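Opened 3/1/26 by Rekha Fernandes, Nuvberg, Burport site
Assigned to: Jarosław Tokarz, Myklebust service desk
Equipment: Myklebust carton erector, line 4
Priority: high
Status: closed, one action left open

## Fault as reported

The erector on line 4 stops with "Blank not present at former" while there is a blank at the former. The operator clears the message, presses reset and the machine carries on. It then runs normally for anything from a few minutes to most of a shift before doing it again.

We have had this before, but only now and then. Since the Christmas shutdown it happens on every shift. The longest stop so far was 40 minutes, when reset would not clear it and we had to move packing across to the hand bench.

Nothing was changed on the erector during the shutdown that I know of. The line was isolated, cleaned down and left. The compressor had its yearly service in the same period.

What we have tried:

- Wiped the lens on the blank sensor and the one on the infeed
- Swapped the sensor lead for the spare
- Opened a fresh pallet of blanks in case the old ones had gone damp
- Power off at the isolator, wait, power on

None of it made a lasting difference. The fresh blanks seemed better for the first morning, then the stops came back.

R. Fernandes

## First reply

Thanks, that's a clear report. Please could you send me or check the following:

1. The last page of the alarm history, including the lines before the blank alarm. The message on the screen is only the most recent one.
2. The regulator reading with the machine stopped, and again with the machine running at normal speed.
3. Which carton size is running when it stops, and whether the stops follow one size more than the others.
4. Whether the indicator on the blank sensor is lit at the moment of the stop, before anyone presses reset.

Item 4 is the important one. If the light is on and the machine still says there is no blank, the sensor is doing its job and we look further back. If it is off, we stay at the sensor.

Please leave the sensor gain alone for now. I know it is tempting, but once it has been moved we can't tell what the original fault was.

J. Tokarz

## Update from site

Alarm history attached to the ticket. There is nothing directly before most of the blank alarms. On two of them there is a "Vacuum late" warning, which clears itself and does not stop the machine. I had not noticed those before, they don't come up on the main screen.

Stops happen on all sizes. The largest carton is worst, but we also run that one most.

Sensor light: day shift say it was on, night shift say it was off. I have asked both to write it down each time instead of relying on memory.

Regulator: it reads 5 bar stopped. I haven't got a running figure yet. The gauge faces the guard and you can't read it with the door shut.

One more thing. The setter on nights thinks the totes are to blame. We went over to see-through ones for the small fittings in autumn and they pass quite close to the infeed. He says the sensor is picking them up, or failing to.

R. Fernandes

## Reply on the totes

I'll deal with that first, as it is a fair question and we get it often.

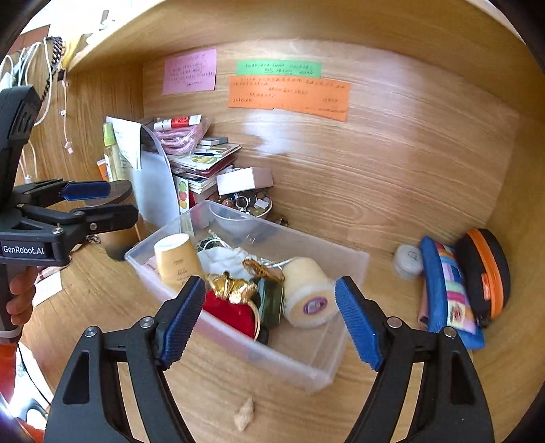 The blank sensor on this erector is a diffuse type, set to look at brown board at short range. It needs a certain amount of light to come back from the target. Board gives it plenty. Translucent plastic is a different matter: a bin like the rectangular one on the wooden desk lets part of the light straight through, and when it is turned on the diagonal, as that one is, a good share of the remainder goes off to the side. A sensor set for board may see it, miss it, or flicker between the two. So your setter is right that this kind of container and this kind of sensor don't get on.

On your machine I don't think it matters. The former sensor points down and inwards, and the totes travel on the far side of the side plate. They can't reach its range. The infeed sensor is closer to them, but a false reading there gives "Infeed blocked", and that message doesn't appear anywhere in your history.

To settle it, stop the tote conveyor for a while and run the erector alone. If it still faults, the totes are out of it. 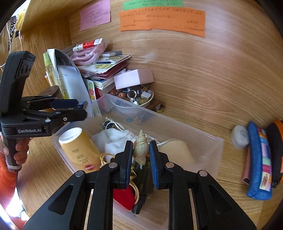 *Spiral shell held above a large translucent box, yellow-orange bottle to the left.*

Now to the vacuum warnings, which interest me more. On this model the controller expects the blank at the former within a set window after the suction cups pick it up. If the vacuum builds late, the arm leaves the magazine late and the blank gets there after the window has closed. By the time the operator looks, the blank is sitting in the right place with the sensor light on. That would match "there is a blank and it says there isn't".

It would also match day and night shift both being right. It depends how soon someone looks.

Please do these in order, and write down the result of each before you go on to the next:

1. Tote conveyor off, erector on. Note any stops.
2. Get the running pressure. If you can't see the gauge, hold a small mirror to the guard window, or fit a spare gauge on the test port by the filter bowl. Don't open the door or defeat the switch to read it.
3. With the machine isolated and the air dumped, take off each suction cup and look at the lip. Replace any that are hard, split or shiny.
4. Check the silencer on the vacuum generator. If it is grey and furred up, change it.
5. Look at the air supply on the floor side. Anything new teed off the same drop?

J. Tokarz

## Results from site

Step 1: Tote conveyor off for the whole morning. Erector stopped twice with the same message. Setter accepts it isn't the totes, though he still doesn't like them.

Step 2: Borrowed a gauge from the toolroom and fitted it on the test port. Running pressure falls to 4 bar each time the side flaps fire, and is slow to come back. If the glue gun on the next line purges at the same moment it drops further than that.

Step 3: One cup had a split you could get a fingernail into. The others looked fine but I changed the set.

Step 4: Silencer was filthy. Changed it. We had one in the cupboard still in its bag, so somebody must have meant to do it at some point.

Step 5: This is probably the one. When the compressor was serviced, the dryer was bypassed to change a filter element, and the contractor fitted a Vutberg isolation valve on our branch so they wouldn't need to shut the whole building down next time. I was not told. I went and looked at it and the handle was not in line with the pipe. I couldn't say whether it had been left like that or got knocked by someone moving the steps.

I have opened it fully. Running pressure now holds close to the stopped reading and comes straight back after the flaps.

R. Fernandes

## Reply

Good find. A part-closed valve shows full pressure when nothing is moving, so the stopped reading looks healthy and everyone moves on. The split cup and blocked silencer were eating what margin was left. You had the old occasional stops from those two, and the valve pushed it over after the shutdown.

Before I close this, please:

- Run all carton sizes, largest last
- Keep the write-up sheet going for 5 shifts
- Note any "Vacuum late" warnings even if the machine doesn't stop (Service menu, Alarms, Show all)

If you still get warnings on the largest carton, there is a setting for the former window that I can talk you through. I would sooner not widen it yet. It would hide a vacuum problem the next time one starts.

Regarding the lead you swapped: the old one can go back in stock if it tests all right. There was nothing wrong on the sensor side.

J. Tokarz

## Site confirmation

All sizes run. No blank alarms on the sheet. One "Vacuum late" on nights, straight after the magazine had been run empty and refilled, which I understand is normal.

The valve handle now has a lock-open clip on it and a tag with my extension number. I have added the cups and the silencer to the monthly sheet for line 4, and ordered two sets of cups to replace the one I used.

Still outstanding at our end: the gauge. I'd like it turned round so it can be read from outside the guard. Is there a bracket for that or do we make one?

R. Fernandes

## Closing note

There is a bracket. It comes with a short length of hose so the gauge can sit on the outside of the frame. I have put it on a quote and sent it over separately. You can fit it yourselves with the air dumped, and the planned visit in May would be a good time for me to check it along with the regulator diaphragm.

**Cause:** supply valve on branch part closed after compressor service. Contributing: one split suction cup, blocked vacuum silencer.
**Fix:** valve opened and locked, cups and silencer replaced.
**Parts used:** from site stock.
**Settings changed:** none.
**Open action:** gauge bracket, awaiting order from Nuvberg.

J. Tokarz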